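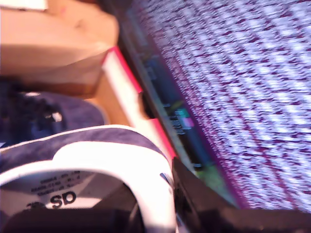 Teaching shoe packing from wrist views

Nulley is our small imitation-learning method for fiddly two-handed-looking jobs done with one gripper. It learns from the wrist camera alone, and putting trainers into a shoebox is my favourite test so far!

Step 1. Record your demos

Record 287 short runs, moving the shoes and the box between runs. Let the view tilt and smear. Keep the lid and flaps in sight as you go in.
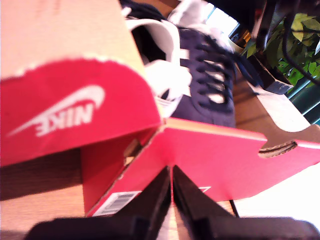 3 min read | Lurkden build notes

Step 2. Mark the contact moments

Tag the moment the fingers close and the moment they open - nothing else. Loose laces are the hard part, so save 42 runs for testing and pick plenty with laces trailing over the shoe.
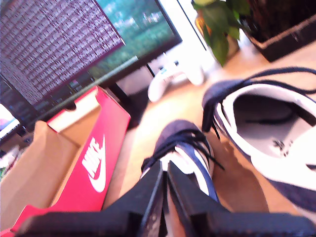 Thắng Khổng reckons the tags should go in five frames early, so the policy starts slowing down before it touches anything. I tried it and loved the result - far fewer shoves at the toe.

Step 3. Train on close-ups too

Mix in views where one shoe takes up half the picture. Stripes and logos give the network something to hold on to when the rest is a blur.

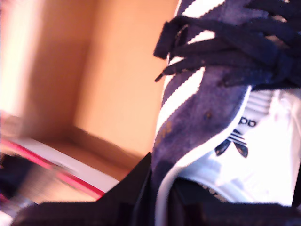 Step 4. Test on the held-out runs

Freeze the weights, play back the saved runs and compare the predicted close points with your tags. Then go and try it on a boot!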